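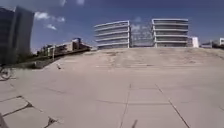
Cracked slabs at the near corner, white blocks at the back.

Atovgate square: is the repaving bill worth it?
2 shares · 700 views

trallitz_tom
So the council wants to rip up the square and start again. I'm not convinced. A few cracked slabs in one corner and suddenly the lot has to go? Replace the broken ones and leave the rest alone.

mossop
It's never just the cracked ones though. If the bedding has gone underneath, you'll be lifting the neighbours by next winter.

trallitz_tom
If. Has anyone lifted one to look? The Norow report says "likely" on every page and Norow also does paving. Funny, that.

pennyfarthing
Bendik Grønli asked exactly this at the Tuesday meeting and got told it was "under review". Make of that what you will.
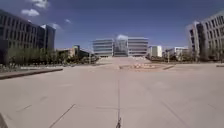 Looking across to the offices, seams and patchy colour.

mossop
Patchy colour is weathering. I wouldn't spend a penny on that. Cracks are another matter — my mum uses a stick and she goes the long way past Kırmızıgül to avoid the square.

kerbside
They've priced 2459 slabs. I'd like to see who did the sums, and whether shade or benches were ever costed. I'd put up with old paving for a bench.

trallitz_tom
Benches, yes. Sorry about your mum, mossop, but that's an argument for fixing the corner by November, and I still don't buy the rest.

mossop
Fix the corner and come back in a year then. I bet you a pint.

We use cookies to improve your visit. Accept / Manage settings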